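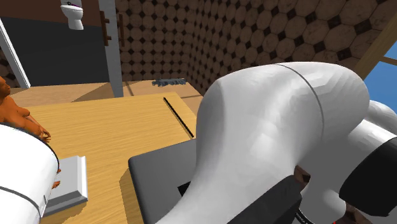 Is the export figure wrong all day, or only from mid-morning onward, Trullden support wanted to know, and would I mind leaving the logger switched on until they'd had a proper look at it?

Ticket: Nirville array, export reading stuck on portal
Status: Open, waiting on customer
Opened: Monday, October 4, 2021
Equipment: Gosselin inverters (two), Trullden data logger, export meter on the Ostness feeder

Hello again, and thank you for getting back to me so quickly! To answer the first part, it's only from mid-morning. The early numbers look perfectly sensible. They climb the way you'd expect as the sun comes over the ridge, and then the export line goes flat at 27 kW and sits there like a shelf until late afternoon, when it comes back down and behaves itself. The generation line above it carries on in a lovely curve the whole time, so on paper we appear to be using a tremendous amount of power in the sheds, and we really aren't. There's a cool room, a couple of pumps and the kettle.

And yes, the logger is still on. I haven't touched it other than to wipe the dust off the lid.

What I'd tried before opening the ticket, in the order I tried it:

1. Logged out of the portal and back in. Same flat line. Tried it on my phone as well, same again.

2. Read the export meter directly at the board, at noon on a cloudless day. It was showing more than the portal was, and by a good margin, so I'm fairly comfortable that the power is leaving the property and it's the reporting that has gone astray. I was quite relieved about that, I can tell you.

3. Checked both Gosselin units for fault codes. Inverter one had nothing. Inverter two had code 694 in its history, once, back in July. The manual we were left with skips that number altogether (it goes straight past it, I read the page three times), so if you have a newer copy I'd be very glad of it.

4. Restarted the logger by the method in your help article, holding the button until the light changes colour. It came back up happily and the flat line was there again the next day.

5. Rang Ostness to ask if they had put a limit on our connection. The fellow on the line was very kind and looked it up while I waited. Our approval is for 100 kW and it hasn't been changed.

Reply from Trullden support:

Thanks for the thorough notes. A flat top in the export line with a normal generation curve usually points to a scaling setting on the logger. Please open Settings, then Meter, and tell us the value shown beside "Current transformer ratio". Please also send the logger's firmware version from the About page. We don't hold Gosselin fault lists, but we'll ask them about 694 for you.

My reply:

Right, I've been in and had a look. I should say the logger cupboard is at the back of the long shed and the signal down there is dreadful, so I wrote everything on the back of a feed docket and walked it up to the house, which is why you're getting this after tea.

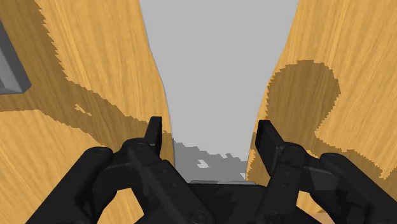

The ratio box says 2000, with no units beside it and nothing to say whether I'm meant to have typed that in myself. I certainly don't remember doing so. The sticker on the actual transformers at the board has a different and much smaller number on it, but it's faded and I don't want to guess at it and have you chase the wrong thing. I'll take a torch and my good glasses down in the morning.

As for the firmware, the About page just says "up to date", with a little green tick. I tapped on the tick in case it opened something. It didn't.

One more thing I noticed while I was in there, and it may be nothing. Under Meter there's a second box called "Maximum reported value", and it's greyed out so I can't change it, but there is a figure in it and the figure is 27. I nearly fell over. Could that be our shelf? If it is, I'd love to know how it got there. We had the logger swapped in July after the storm, and it's possible the new one arrived with somebody else's settings still in it. The installer has since moved on from Nirville so I can't easily ask.

Reply from Trullden support:

That is very helpful, and yes, that box would do it. It can only be unlocked from our end. Before we change it we need the correct transformer ratio, otherwise the export reading will be uncapped but still out by whatever the ratio is out by. Please don't edit the ratio yourself for now. When you have the sticker number, add it to this ticket and leave the logger powered overnight.

My reply:

Will do, and I promise I won't fiddle. If the sticker turns out to be past reading I'll see if the original commissioning sheet is in the filing cabinet, it should be in with the Ostness paperwork. Could you also tell me whether the old days on the portal can be corrected once this is sorted? We do our yearly sums from the export totals, and I'd rather not work it all out by hand from the meter if there's a way around it.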